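手持夹爪也是机器，也得有人保养

我在Flernia做了几年设备维护，先是管产线上的机械臂，后来转到数据采集这边，管手持夹爪。换岗的时候有同事说，这下清闲了，一个带把手的塑料壳子，能出什么毛病。这篇文章想说的是，手持夹爪应当按一台正经设备来管，而多数团队现在是按耗材来管的。

产线上的机械臂有点检表、润滑周期和备件清单，出了问题有停机记录。手持夹爪什么都没有。从箱子里拿出来，开机，灯亮了就用，用完往箱子里一放。下一个人再拿出来的时候，指尖的胶垫已经磨偏了，夹东西要多用一点力，数据里就多出一段莫名其妙的抖动。后面训练的人看到抖动，先怀疑算法，再怀疑操作员，查了两个星期才查到胶垫上。

我见过更糟的。Bikeo那个整理家务的项目，一共收了1,000条双手操作的数据，最后有40条左右手对不上。原因很简单，两只夹爪中有一只换过连杆，换完没有重新标零位。换件的人觉得张合都正常，就交出去了。张合正常只能说明电机和连杆没卡死，跟读数准不准是两件事。

所以我现在的做法是，两只夹爪成对登记，成对标定，成对收放。只要其中一只拆过，另一只也要跟着重标。有人嫌麻烦，说没动过的那只为什么也要标。我的回答是，双手任务用的是两只之间的相对关系，只保证一只准没有意义。标定一对大概要占掉上午开工前的一段时间，跟返工比起来很便宜。

第二件事是指示灯。很多人把绿灯当成可以开工的信号，我不赞成。灯告诉你的东西很有限，它不会告诉你指尖有没有松，也不会告诉你把手下面的螺丝退了半圈。我要求操作员上手以后先空着张合10次，手上感觉一下有没有顿挫，听一下有没有异响，再去碰被单和衣服。这个动作写在表的第一行，比看灯靠前。
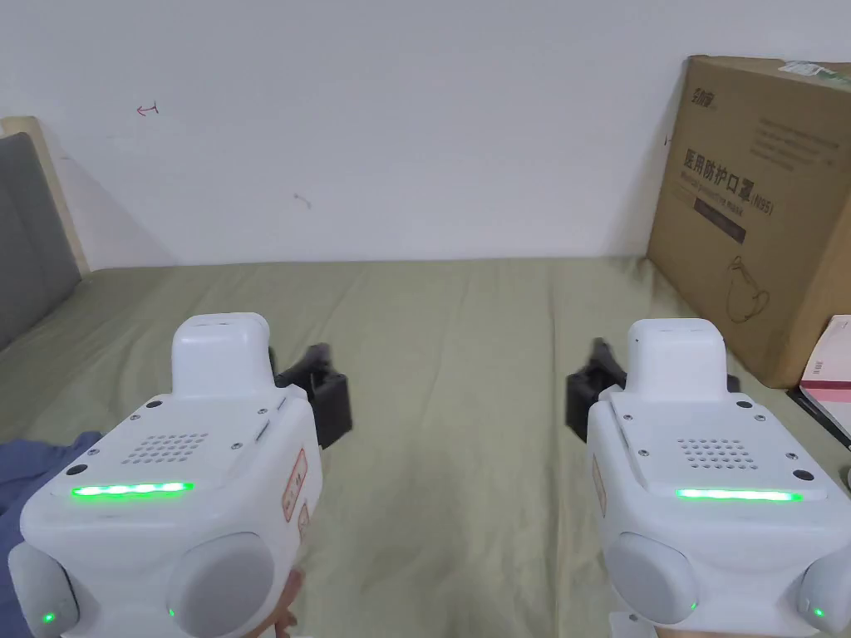
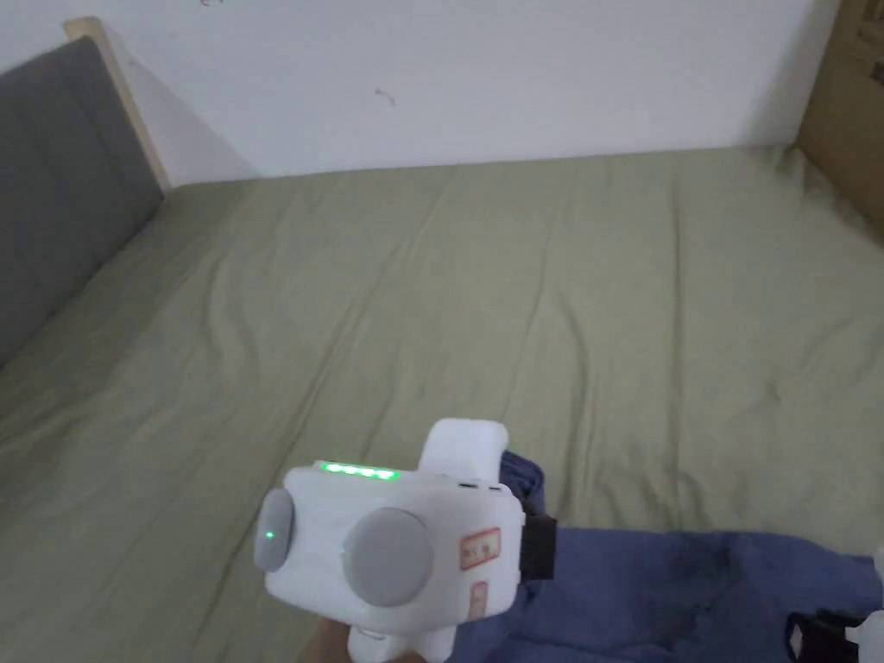
在铺着橄榄绿床单的床边使用手持夹爪，两图中机身上的绿灯都亮着。

第三件事是布料。做家务类的任务，夹爪整天跟织物打交道，纤维会钻进指根的缝里。金属件和塑料件怕的东西不一样，产线上那套吹气加抹油的办法搬过来是错的，油一沾上，布屑就成了泥。我们用软毛刷干刷，刷完用胶带粘一遍，不上油。Dulto的连杆组件说起来是免维护的，我的经验是连杆确实可以不管，指根还是要刷。每天收工刷一次，碰上起毛的毯子，中午加一次。

贴在机身上的标签也值得说一句。标签翘边、字迹磨花，看起来是小事，可是采集记录要靠编号和设备对上。编号认不清，保养记录就断了，前面做的标定也等于白做。我主张标签磨到要凑近才能认的时候就换，换的时候旧标签先别撕，核对完再撕。

反对的意见我也听过。Bhat那边的同行认为，手持夹爪便宜，坏了换新的，养一个维护的人反而贵。单看采购价，这个账算得过来。可是夹爪很少一下子坏掉，它是慢慢变差的，变差的那几周里还一直在出数据。换新机器花的钱看得见，那几周的数据要不要扔、扔多少，采购单上没有这一栏。而且新机器到手同样要标定，省不掉。

也有人担心规矩多了，操作员不愿意执行。这一点我承认，最早的点检表我写了整整一页，结果大家从上到下一口气打钩。后来删到只剩张合、指尖、指根、标签和零位，反倒有人开始在备注栏里写字了，比如“右手合到底有点涩”。这种话对我最有用，我当天就能把那只拆开看。

我的建议是从下一对新夹爪开始建档，旧的也补上，哪怕只记最近一次标定在几月份。我们是从三月开始补的，现在还有2对没补完。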